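Bindosel Extends Checkout Data Collection to Loose Produce

Bindosel has begun the second phase of its demonstration program for Plulonov, a learning system that controls robots at retail weighing and checkout counters. The phase covers loose fruit and vegetables and will run through August.

The first phase dealt only with packaged goods, which have flat faces and a printed barcode. Produce has neither in most cases. Items roll, vary in size within one variety, and have to be set down on the scale without bruising before a label can be issued.

Demonstrations are recorded at 2 counters fitted with ordinary store equipment. Each episode starts from a set layout and ends when the operator marks the task complete. Operators change the item, its resting position and its orientation between episodes according to a printed schedule.

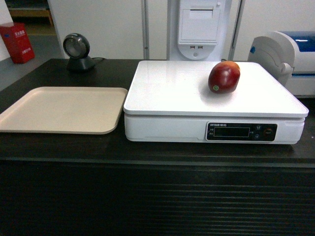
Episodes are limited to 40 seconds. Those that run over are kept in a separate set and are not used for training in the current release. Failed grasps and dropped items are labeled as such and retained, as the model is also trained to recognize when an attempt should be repeated.

The task list for the phase contains 273 variations, grouped by item, starting position and target. Sampaio, which supplies the annotation software, checks each episode for missing camera data and timing errors before it enters the training set. Episodes with gaps in the wrist or head view are rejected and recorded again.

Bindosel will evaluate the trained model at the Bonow test site on 4 kinds of produce left out of the collection. Results will be reported separately for grasping, placement on the scale and transfer to the tray. No customer trials are planned during this phase.

Technical documentation, including the episode format and the labeling guide, is available to program partners on request. Inquiries should be directed to the Bindosel press office.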